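Last updated: June
By Shireen Chauke

Section 2: Setting up your Plindico weather diary

Welcome back, and well done for getting the rain gauge out of its box, which is the fiddliest part of the whole business. In this section we'll choose a spot for it, start the paper diary and then copy your first readings into the Plindico page. Put the kettle on and take your time — there is no prize for finishing before lunch.

1. Find an open patch of garden, well away from walls, hedges and anything that drips. A lawn is lovely if you have one.

2. Push the ground spike in until the collar sits flat on the soil, then drop the gauge into the collar and turn it until it clicks. Have a look from two sides to see that it stands upright.

3. Open the diary at the first ruled page and write your place name at the top. Mine says Granurham, in rather wobbly capitals. Use whichever pen or pencil you get on with, so long as you can still read it in winter. 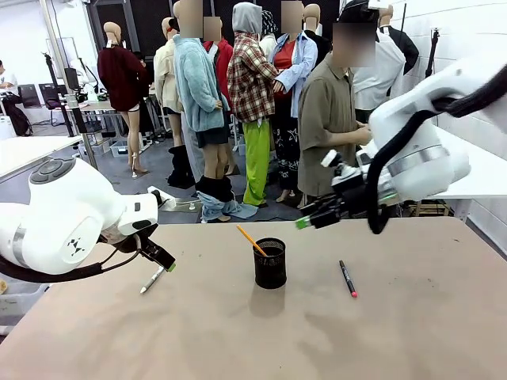

Sushil Goel would add that the reading should go down before you empty the gauge, and he has asked me to put it in bold, which I can't do here, so please imagine it.

4. Take your reading at 9 in the morning, or at any hour you can honestly keep to. Bring your eye level with the water and read the bottom of the curve. If there is less than the first line, write "trace" and leave it at that.

5. Write the figure in the left column and anything else you noticed in the right. Wind, fog, the first swifts, a neighbour's fence going over — it all belongs in there.

Note: The gauge holds 210 millimetres. If you ever find it full to the brim, write "over 210" and don't try to guess the rest.

Caution: Never leave the inner tube outside in a hard frost, as it will split. Bring it indoors and use the outer cylinder alone until the weather softens.

6. Keep the diary and something to write with together near the back door. Mine wandered all over the house for the first month and I lost a whole week of March to it.
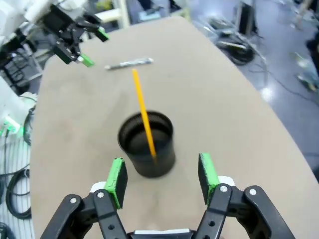 But what if I miss a day, do I have to leave a gap? asked one reader after the last edition. Please do write a dash for the missing day, and mark the next figure "two days" so that the total still comes out right.

7. When you have a full week on paper, sign in to the Plindico page, choose "My station" and copy the figures across. Your station number is printed inside the diary cover. Ours is 899, should you want to peep at how we lay things out.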